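Gundine Community Choir: new singers wanted for August

We're looking for people who love to sing, or think they might! The choir is putting together a summer concert at Trulden Hall this August and we have room for new voices in every section, with tenors especially welcome.

No audition, and you don't need to read music. We learn a lot of it by ear, and there are practice tracks to take home.

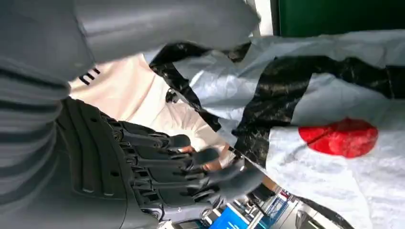
What you'd be doing

Rehearsals last 2 hours, with a proper tea break in the middle (the cake is very good). We sing folk songs, rounds, a bit of gospel and one big piece called Sunus, which is in 4 parts and a joy once it clicks.

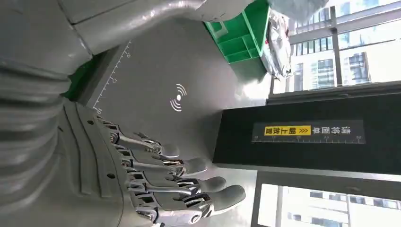
Close-up: metal finger joints

There are 46 of us at the moment, from students to great-grandparents. Trulden Hall seats 200 and it was full last summer, so expect a lovely noise at the end!

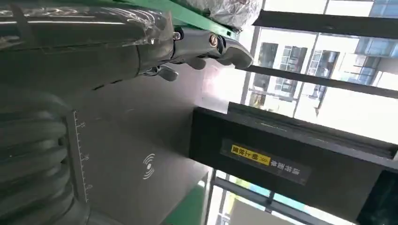
Wrapped forearm and green bar

You'll need a pencil, a bottle of water and shoes you can stand in. Your first month is free, so come and see if you like us.

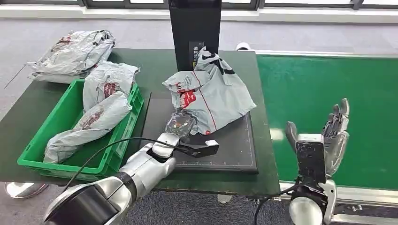
Parcels and robot hands at the work table

To join, fill in a form at the Purba Café counter by 15 April 2019. Tell us if you know whether you sing high or low. If you've no idea, leave it blank and we'll find out together at your first rehearsal. Step-free entrance at the side door.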